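Speaker notes, Pulcombe town library talk, second draft

**Open (2 min)**

Thank them for coming. Say the talk is on patterned tile and how towns like ours lost most of it. Questions at the end, except for the dates, which people can ask me to repeat.

**1. Where the Pulcombe floors came from**

- Tiltby works opened with 13 hands and one kiln.
- First big order was the Gindon station hall, 2,697 tiles, delivered in October by canal.
- The order book survives. Pass the photocopy along the front row and get it back.
- Tiltby never signed its tiles. Look for the thumb groove on the reverse.

**2. How the patterns worked**

- Four tiles make one medallion. Turn one the wrong way and the whole floor looks off.
- Colors were filled by hand with a brass stencil. Teal cost the most, so the cheap houses got cream and rust.
- Slow down here. Last time I rushed the stencils.

**3. Why they went**

- Linoleum first, then carpet glued straight down.
- The Zaidi house had 18 rooms tiled. Two are left, both upstairs.
- Salvage yards took the good ones. A yard ledger I found lists 722 sold in one week.

**4. The look without the floor**

- The patterns moved to cloth and paper. Table runners, shelf liner, gift wrap.
- Printed versions mix floral and medallion motifs that a real floor would have kept apart.
- Orange and teal turn up side by side all the time now. Tiltby kept them in separate ranges. 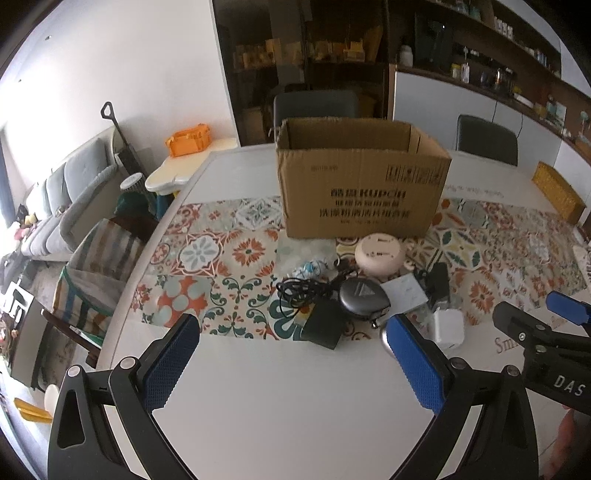
Teresa Teixeira wrote after the first version of this talk that I was too hard on printed patterns, and that her mother learned the old borders from an oilcloth long before she saw a tiled floor. Read her note out in full. Then say I have changed my mind on the oilcloth and still hold to the point on borders.

**Close**

- Gebhard Moser has the key to the station hall. Sign-up sheet is by the door.
- Ask anyone lifting a carpet to call me before they use a scraper.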